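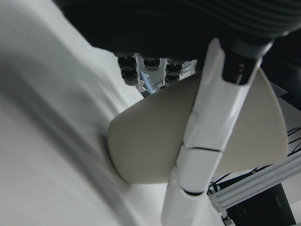 *Beige cup shape, close up, with a slightly speckled surface*

**Drinks Through the Day: progress report to the Dafis Fund**
Prepared by Beca Foulkes, project lead, Flinero Day Centres
Period covered: start of grant to end of March

## Where we are

The project is running in all eight of our day centres. The last to join was Vornia, which had to wait for a new water heater and opened its drinks point in the final month of this period. We are on time against the plan we sent with the application, apart from staff training, where we are behind.

As a reminder, the grant pays for extra drinks rounds for older people who attend our centres, for staff hours to run those rounds, and for a simple record of what people drink while they are with us. Many of our members arrive having had very little since getting up. Some cut down on purpose so that they won't need the toilet on the minibus.

## Drinks rounds

Staff served 3,036 drinks on the extra rounds. This does not include tea at lunch, which was already provided and is not charged to the grant. Tea is still the most popular choice, followed by squash. Soup was added at Skurkerus during the cold weather and we have kept it on, although it takes longer to serve and the pan needs soaking afterwards.

The mid-morning round works well everywhere. The one at 2.30 pm is less settled. At two centres it clashes with the first minibus home, and members who are waiting in their coats tend to say no. Elis Kemeys has moved it to 1.45 pm at Skurkerus and more people there now take a drink. We will try the same time at Vornia before changing it anywhere else.

## Cups

We said we would look at what people drink from. Angeliki Mavromatis, our occupational therapist, spent a morning at each centre watching members with their usual cups and trying others. Her main points were:

- The old china cups are too heavy when full for members with weak grip.
- Handles with a small opening are hard to use for people with swollen fingers.
- Small cups filled twice are finished more often than large cups filled once.
- Several members dislike lidded beakers and will leave the drink sooner than use one.

We have bought light mugs with wide handles for every centre. Paper cups are kept for outings and for visitors. A few members prefer them all the time and staff have been told to go along with this. 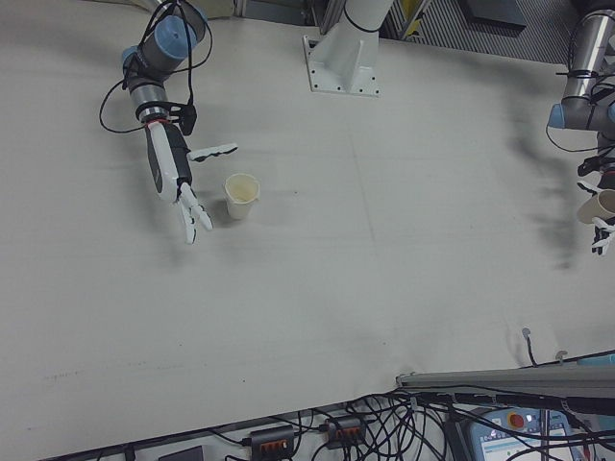
*Small cream paper cup on a white tabletop*

## Records

The first record sheet asked for amounts in millilitres. Staff found it slow and the entries were mostly guesses. Moushumi Wanigasekara redrew it so that staff now tick full, half or sips for each drink. The sheets are being filled in properly at most centres. Two still have gaps on days when agency staff are in, and the centre managers are dealing with that.

We can't yet say whether members are drinking more over a whole day, as we have no information on evenings at home. We asked families to keep a short diary for a week, but too few came back to be of use. We don't plan to repeat it.

## Training

Nest Cadwaladr has written the training session and given it at the larger centres. It covers signs of dehydration, thickened drinks, and how to offer a drink to someone with dementia. The remaining sessions were put off when sickness left us short. They are now booked in for the next quarter, with cover arranged.

## Money

Spending is in line with the budget except for equipment, which is under by £2,000. The water heater at Vornia was paid for by the landlord, and we had set this sum aside for it. We would like your agreement to move the money to staff hours, so that the afternoon round can be run by a second person at the busier centres. A revised budget is attached.

## Next quarter

- Finish training at the remaining centres.
- Test the earlier afternoon round at Vornia.
- Talk to the minibus company about a toilet stop on the longest route.
- Send you the first full set of record sheet results.

Please let me know about the equipment money before the end of April if you can, as the rotas for May will be drawn up then.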